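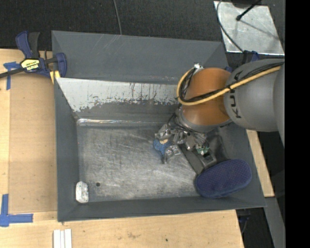
Plokport running a bin cell with a KUKA arm and a multi-finger gripper.

Plokport 3
Bin picking and motion planning software

Plokport is a software package for picking mixed, unsorted items out of bins. It covers calibration, grasp selection, collision checking and arm motion, and runs on one industrial PC next to the robot controller. It is made by Nonier and sold with or without a support plan.

What it does

Each pick starts with a depth image of the bin. Plokport removes the known bin surfaces from the point cloud and treats what remains as candidate items. No CAD models are needed for the items. Grasps are generated from the shape of each candidate, scored, and passed to the planner in order. The first grasp with a collision-free path in and out is sent to the arm.

Items against a wall or in a corner are the usual reason a bin is left partly full. Plokport 3 adds an edge mode for these. The planner may tilt the wrist, change which fingers close first, or drag the item toward the middle of the floor before lifting. Edge mode can be switched off per bin, and the drag move can be switched off separately.

Bin model

Bins with sloping sides are supported directly. Enter the floor size, rim size, depth and wall angle, or touch off the rim and floor corners with the tool and let the wizard work out the rest. Bare metal floors often give holes and false points in depth data. The reflection filter compares up to 11 exposures and discards points that do not agree. It adds to the cycle time and is off by default.

The bin must not move after teaching. Clamp it to the table or use a fixed nest. If the bin is changed or shifted, run the short re-teach, which takes three touch points.

Gripper and cable model

Two-finger, three-finger and vacuum tools are included in the tool library. Other tools can be imported as URDF with STL or OBJ meshes. Brackets, boards and connectors mounted on the tool should be part of the mesh, as the collision check only knows about what has been imported.

Cables running along the wrist can be entered as a swept volume with a minimum bend radius. The planner then limits rotation of the last two joints to keep within it. Default clearance between tool and bin wall is 11 mm.

Specifications

Planner: sampling-based, with path smoothing
Typical planning time: 300 ms per grasp candidate
Candidates held per image: up to 53
Smallest item, shortest side: 11 mm
Operating system: Ubuntu 20.04 LTS
Memory: 16 GB minimum, 32 GB recommended
Graphics: NVIDIA card with 8 GB or more
Robot connection: Ethernet, separate network port required
Camera input: GenICam-compatible depth cameras
Interfaces: ROS, C++ and Python
Log format: one folder per pick, with image, chosen grasp and joint path

What is in the license

One runtime license for one arm
Simulation license for one desktop computer
Tool library and bin wizard
Log viewer
Updates for 12 months

Robot, camera, gripper, PC and safety equipment are not included. Plokport is not a safety-rated product. A risk assessment of the complete cell is the responsibility of the integrator.

Add-ons

Vakby: offline replay. Loads logged picks and runs them against changed settings, so a new clearance or scoring weight can be checked without the arm.
Llanos: cell monitor. Shows pick rate, failed grasps by cause, and items left in the bin, for up to 43 cells on one screen.

Release notes, version 3.0.2 (Sep 16, 2021)

Fixed: edge mode ignored the front wall when the bin was taught with the rim only.
Fixed: log viewer closed when a pick folder had no image.
Changed: re-teach now warns if a touch point is off by more than 3 mm.
Known issue: swept cable volumes are not drawn in the simulator. They are still used in planning. A fix is planned for October.

Ordering and technical questions

Send the arm model, controller version, bin dimensions and a short list of items. Technical contact for Plokport is Houshang Ghaffari at Nonier. Trial licenses run for 30 days and include edge mode.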